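**Ljungberg reorganiza su almacén de recambios y forma a parte de la plantilla para enseñar tareas a los robots**

Abril de 2023

La empresa de recambios Ljungberg ha empezado a automatizar la preparación de pedidos pequeños en su almacén de Gisgate. El cambio afecta a 30 personas del turno de mañana, que hasta ahora recogían a mano tornillos, juntas y muelles de los cajones y los metían en bolsas.

Según la dirección, no habrá despidos. Parte del grupo pasará a control de calidad y a devoluciones, y tres operarios se dedican ya a jornada completa a mostrar a las máquinas cómo se hace el trabajo. Lo hacen con pinzas de mano: repiten la tarea una y otra vez y los movimientos quedan registrados para entrenar después el sistema, desarrollado por la firma Illex.

La tarea con la que han empezado es abrir y cerrar cajones. "Parece una tontería, pero un cajón de plástico se atasca, se mueve la caja entera o se sale del todo", explica Terence Tunstall, encargado del almacén. "Quien lleva años aquí lo corrige sin pensar. Ahora hay que hacerlo despacio y siempre con la pinza, y eso cansa de otra manera".

El objetivo es reunir 200 repeticiones por cada modelo de cajonera antes de pasar a las piezas sueltas. La plantilla ha pedido que las sesiones con pinzas se alternen con otros puestos, por la carga en las muñecas, y la empresa ha aceptado hacer turnos partidos - de momento, a modo de prueba.

Queda por resolver la categoría profesional. Los operarios que graban las tareas cobran lo mismo que antes, y sus representantes reclaman un plus de formación. Las dos partes volverán a reunirse en julio, cuando está previsto que el primer brazo robótico, bautizado Jisov, entre en servicio en el pasillo de tornillería. Atenderá aproximadamente 67 referencias y tendrá siempre a un trabajador asignado para resolver atascos y reponer material.

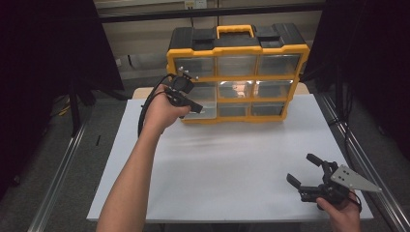
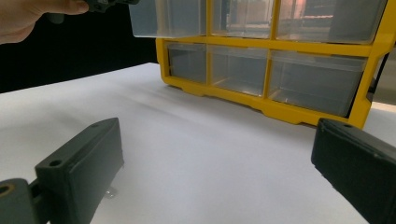
Trabajo con pinzas de mano ante una cajonera amarilla de cajones transparentes.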